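Bornuno property marking kit: review

By Tetteh Adjei

Break-ins to sheds and vans have been a regular item in the Hurkham police bulletin since January. The January one listed 11, most of them on the Lanasdale side of town, and in nearly every case the things taken were hand tools, power tools or bikes. A few items were found later in the back of a car, but the officers who had them could not say who they belonged to. Two drills and a strimmer were still sitting in the property store when I last asked.

That is the problem a marking kit is supposed to deal with. It won't stop anyone cutting through a padlock. It gives the police a way to tie a recovered item to an address, and it makes the item harder to sell on. I bought the Bornuno kit with my own money and used it on everything in the workshop, the shed and the hall cupboard.

What you get

The box holds a bottle of clear marking fluid with a brush in the cap, a sheet of small numbered labels, a stencil with an etching pen, a small ultraviolet torch and a set of warning stickers for windows and doors. There is also a card with your kit number on it, which you use to register. The torch battery is included. Gloves are not, and you will want some for the etching pen.

The instructions are one folded sheet. They are clear enough on the fluid and the labels, less so on the pen. The drawing of how to hold the stencil shows it the wrong way up, and I spoilt the first battery case I tried before I noticed.

Putting it on

The fluid goes on like nail varnish. You dab a little on in a place where hands don't rub, leave it, and check it with the torch. On hard plastic and painted metal it was dry in a few minutes and I could not see it in ordinary light. On bare wood it soaked in. The handles of my chisels showed up faintly under the torch and I had to go over them again the next evening.

Rubber grips are a waste of fluid. It flaked off mine within a week. I moved the marks to the metal collar just above the grip and they have stayed put.

The labels are better than I expected. Each is smaller than a grain of rice and carries the kit number in print that needs a magnifying glass. They stick well to clean surfaces. Anything with oil on it has to be wiped down with white spirit first, and the sheet doesn't mention that. 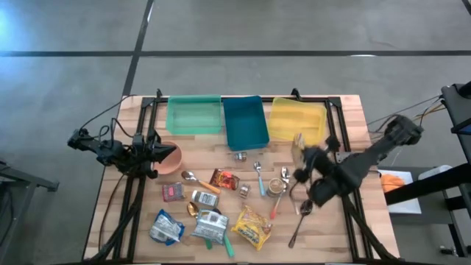 Using the etching pen

The pen is the weakest part of the kit. The tip wanders on curved surfaces and the stencil slips unless you tape it down. On a flat plate, such as the base of a jigsaw, it gives a neat number you can read from arm's length. On a bike frame I would not bother. Take the bike to one of the marking sessions the police run instead, where they do it with proper equipment and don't charge.

It is worth doing the flat items, though. A visible number puts a buyer off in a way that an invisible one can't. The officer I spoke to at the Hurkham front counter said the same thing. If a dealer can see a number, he has to decide whether to ask about it.

Registering your things

You register on the Bornuno website with the kit number, your postcode and an email address. After that you add items one at a time, with a description, a serial number if there is one, and a photo. It is slow. The page went back to the top after every entry, and there is no way to copy an item when you have two the same. I did it over three evenings.

The register holds up to 700 items per household, far more than most people will ever need. You can print the whole list, and I would advise doing so and keeping it away from the things on it. A neighbour in Lanasdale had a good list of his tools, but it was in the toolbox.

Registration is included in the price for 2 years. After that there is a yearly charge. It is printed on the card but not on the outside of the box — I think it should be. If you stop paying, your list is kept but the police search no longer brings up your name, only the kit number. That makes the marks a good deal less useful, so count the charge as part of the cost.

Compared with the Mạch kit

I had used a Mạch kit before, at my last house. It has the fluid and the stickers but no labels and no pen, and it costs less. The fluid is thicker and holds better on wood. The torch is poor. There is no yearly charge, though the register is a plain one and doesn't take photos.

For someone with a bike and a lawnmower the Mạch kit is enough. For anyone with a workshop, or who carries tools in a van, the labels make the Bornuno kit worth the extra. 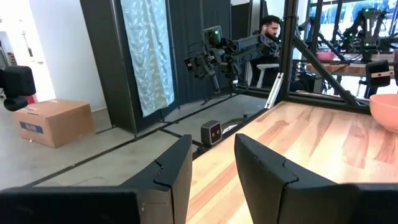

How long it lasts

I checked everything again after 3 months. The fluid was still bright on the drills, the planer, the ladder and the mower. It had gone from the spade and the fork, as you would expect of anything that goes into soil. All the labels I looked for were there except one on a tape measure. The stickers on the shed window had started to curl at the corners where the sun gets at them. The ones on the inside of the van window are fine.

There is enough fluid left in my bottle for another round. It should be kept upright and out of the frost.

Verdict

A decent kit with a poor pen and a clumsy website. Buy it for the labels and the fluid, set aside a few evenings for the register, and make a note of when the yearly charge starts. It is no substitute for a good hasp and a closed-shackle padlock, and if you only have the money for one of the two, get the padlock first.

Contact us | Corrections | © Hurkham and Lanasdale News | Back to top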